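Bravo Gripper Comparison

The Bravo Gripper Comparison is a bench program for trying out robot grippers, arms, cameras and controllers under like conditions. It is run by the Zamora Laboratory, a teaching and testing unit, and its results are issued in a printed series, the Bravo Bench Reports. The program is best known for its use of ordinary objects such as cords, plugs, caps and bags in place of machined test blocks.

Background

The program was proposed by Leonidas Deligiannis, who had found that figures quoted for grip force and finger travel gave little help to people choosing a gripper for cable work. A first set of trials was run with a single arm and two sets of fingers. Lyle Greenberg joined as bench supervisor in April of the following year and wrote the scoring rules that are still in use, with small changes. The name Bravo was taken from the label on the bench where the first trials were held and has no other meaning.

Early reports dealt only with rigid parts. Cords and sheet material were added after users of the reports asked for them, and by the fourth report these made up the larger share of all attempts.

Equipment

The standard bench uses white jointed arms fitted with parallel-jaw grippers. Fingers are treated as a separate item from the gripper body and are scored separately. Most of the finger sets tested have serrated inner faces, in one of two tooth spacings known in the reports as coarse and fine. Smooth pads are included as a baseline.

A depth sensor is carried on a bracket on the arm, so that its view moves with the gripper. Cables are led along the outside of the arm, and the length of slack at each joint is recorded before a run. Greenberg's rules treat a snagged cable as a failed attempt even when the object has been picked up.

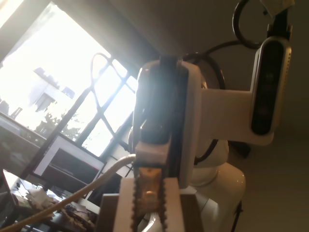
Arm with parallel-jaw gripper, serrated grip pads and bracket-mounted depth sensor.

Two controllers have been compared on the bench. The Clornik controller accepts position commands at a fixed rate and stops the arm if a command arrives late. The Diter controller fills in missing commands by carrying on along the last known path for a short time. In the published trials the Diter controller gave smoother motion over a busy network, while the Clornik controller stopped closer to the commanded point. Both were used with the same arm and the same fingers. Neither was given a general recommendation, and the reports advise readers to choose according to the task.

Test tasks

Tasks are grouped by the kind of object handled. Each has a written start position, an allowed time and a list of faults.

Plug and port tasks. The gripper takes a network cable by its plug and brings it to a port on rack-mounted equipment. These are scored in three stages: the grasp, the approach and the seating of the plug. The approach stage accounts for most of the lost points, as the cable trailing from the plug tends to turn it between the fingers. Fine-toothed fingers hold the angle better on plugs with a rubber boot. On bare plugs the difference is small.

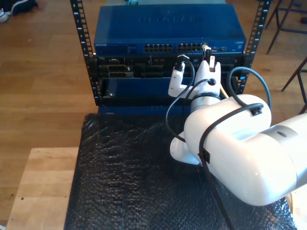 Can the same fingers be used for plugs and for loose cord?
They can, although the reports advise a change of fingers when a bench will be used mostly for one or the other. Coarse teeth keep a firmer hold on loose cord and tend to mark soft plug boots.

Small part tasks. The object is a cap, clip or short plastic piece lying on a bare tabletop. The main difficulty is the height of the fingertips. If they are too high the part slips out, and if they are too low the fingers press on the table and the arm may stop. Clear and shiny parts are also hard for depth sensors, and a second camera with a plain color view is allowed in this group.

Sheet and bag tasks. These were the last to be added and remain the least settled. The same sheet seldom lies the same way twice, so the start position is given as a range of ridge heights instead of a fixed layout. Jalen Abernathy, who drew up the group, has argued for dropping the time limit altogether. Greenberg kept it.

Scoring and results

The main trial series consisted of 1,901 attempts. Of these, 445 were plug and port tasks and 300 were sheet and bag tasks, with the rest divided between cord and small parts. Attempts were spread over 11 combinations of gripper, fingers and controller – a number limited by bench time.

Three findings are commonly cited from the series. The choice of fingers had a larger effect on the score than the choice of gripper body. The position of the sensor mattered more than its make, and a sensor set too close to the wrist lost sight of the fingertips during the last part of the approach. Operators also improved over the course of the trials, which made early and late runs hard to compare. To deal with this, the order of combinations was shuffled in all later work.

Combinations are reported in a table of raw counts. The program does not publish a single ranking. Deligiannis has written that a ranking would be read as buying advice, and the reports carry a note to that effect inside the front cover.

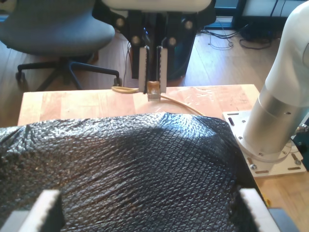

Bravo Bench Reports, Vol. 4, No. 2

Criticism

Amos Delacroix, reviewing the fourth volume, praised the detail of the fault lists but held that the tasks favored operators who already knew the bench. He pointed out that the written start positions leave out the height of the table, and that anyone repeating the work on a lower table would need to change the arm's rest pose. A correction sheet giving the table height was issued on February 22, 2020.

A second objection, raised by Alasdair Halliday, concerns wear. Serrated pads lose their edge with use, and the first three volumes do not say when pads were replaced. Halliday repeated part of the cord group with new and worn pads and found that worn coarse pads scored much like new fine ones. The rules now call for a pad change at the start of each group – and for the old pads to be kept, bagged and dated.

Use elsewhere

The fault lists have been taken up by several teaching benches that do not use the rest of the scoring rules. Copies of the task sheets are held by the Zamora Laboratory and are lent on request. The sheets for the sheet and bag group are marked as drafts.

See also
Cable handling
Depth sensor
Parallel-jaw gripper
Robot controller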